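Replacing and Setting Up the Chain on a Mid-Drive Electric Bicycle

A mid-drive motor sends its full output through the chain, so the chain wears faster than on an unassisted bicycle. The procedure below covers a derailleur bike with a single front chainring and a quick link. It was written for the Ristovent motor kit fitted to a donor frame, and the steps are the same for most other kits with an external chainring. Riders with an internally geared hub should skip the section on length and follow the tensioning instructions supplied with the hub.

Tools needed: chain breaker, quick link pliers, chain wear gauge, hook made from a spoke, clean rag, chain oil. A repair stand helps but the work can be done with the bike upside down if the display is protected.

Before you start

Switch the system off at the display, then remove the battery. Do not rely on the display switch alone. On kits with a cadence sensor, turning the cranks with the battery in place can start the motor while your fingers are near the chainring.

Shift to the smallest rear cog before removing the battery if your bike has electronic shifting powered from the main pack. On cable systems this can be done at any point by turning the cranks by hand.

Checking wear

Put the gauge on the lower run of the chain and press lightly. Check it in several places. If the gauge drops in fully at any of them, replace the chain. I replace mine every 2000 miles whatever the gauge reads, as most of my riding is on the hill out of Tunville with a loaded rear rack.

Look at the chainring as well. Teeth that have become hooked or pointed will skip under motor torque even with a new chain. A worn steel ring should be replaced at the same time.

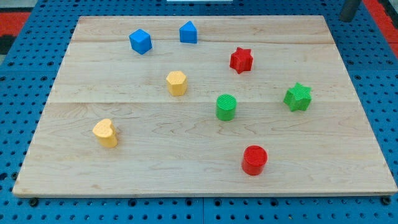

Removing the old chain

Turn the cranks until the quick link is in the middle of the lower run. Hold the slack with the spoke hook, one end on each side of the link. Squeeze the link with the pliers until the two halves slide together, then separate them. Keep the old chain for measuring.

If there is no quick link, use the chain breaker on any ordinary pin. Do not reuse that pin.

Setting the length

Where the old chain was the correct length, hang both chains side by side from a nail and match them rivet for rivet. Do not match the bottom ends by eye. A worn chain is longer than a new one with the same number of links.

Where the gearing has changed, wrap the new chain around the chainring and the largest rear cog without passing it through the derailleur. Pull it tight, note where the ends meet, and add two full links. Frames with rear suspension need this done at the point of greatest chain growth – let the air out of the shock and compress it first. Ashwin Raju pointed out that my earlier version of this page left that step out.

Fitting

Route the chain through the derailleur cage, making sure it passes on the correct side of the small tab between the pulleys. Join the ends with a new quick link. Rotate the link to the upper run, hold the rear brake, and press down firmly on the pedal until the link snaps into place.

Refit the battery, switch on, and select the lowest assist level. Ride a short distance on flat ground and shift through every gear, easing off the pedals at each shift. If the chain skips on one cog only, that cog is worn. If it skips on all of them, recheck the cable tension and the derailleur hanger.

Wipe off the excess oil after the first ride and check the quick link again.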